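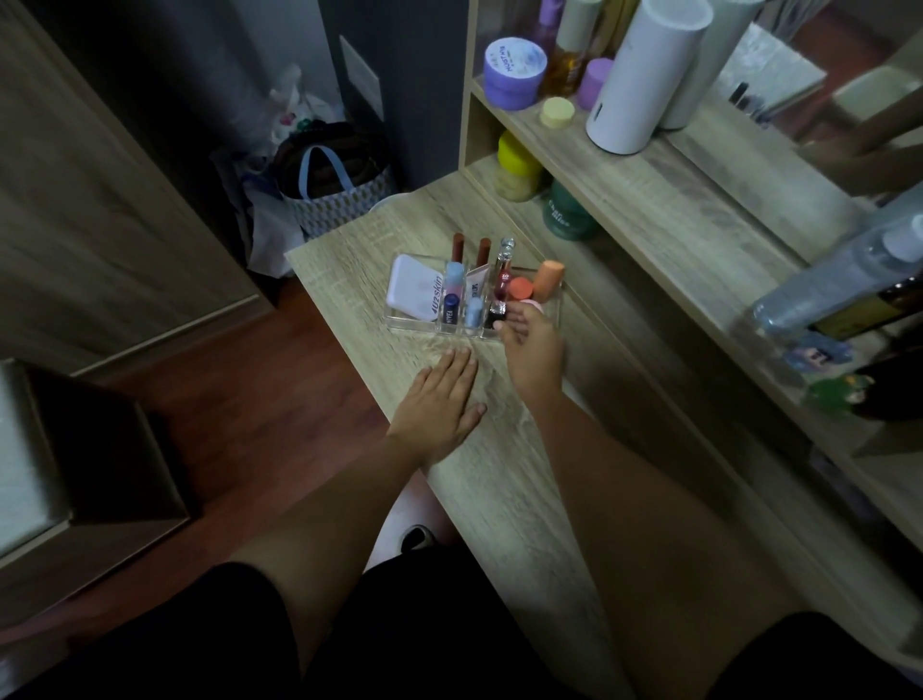
gulliver_tk replied:
Sorry, but I don't buy the pretraining claim. They used 2,000 clips of people tidying at home, then 15 robot demos, and we're meant to credit the human video for the whole jump? Where's the run with the robot demos alone?

bergeron_bot wrote:
It's in the appendix! I missed it the first time too — the table after the Brenus comparison. Robot only got 6 of the 187 grasps on small upright things (lipsticks, lip balms, that sort of size). I've been trying the same recipe on our Vamus arm and my favourite clips are the makeup organizer ones, everything's so crowded in there.

gulliver_tk replied:
OK, found it, fair enough. Still one lab, one arm, and clear plastic is awful for depth. I'd want to see it on a second gripper before I change my own setup.

nn_marmot wrote:
We tried something close at Gulville in October and got a much smaller gain. My guess is the hand labels. Ours got pretty sloppy whenever fingers went behind something, and we never cleaned them up.

bergeron_bot wrote:
Did you keep both hands in, or only the one reaching? I dropped the resting hand and the policy got worse, which I really didn't expect.

nn_marmot wrote:
Only the reaching one. Huh. I'll rerun it with both and post the numbers, but the cluster's booked solid so don't wait up.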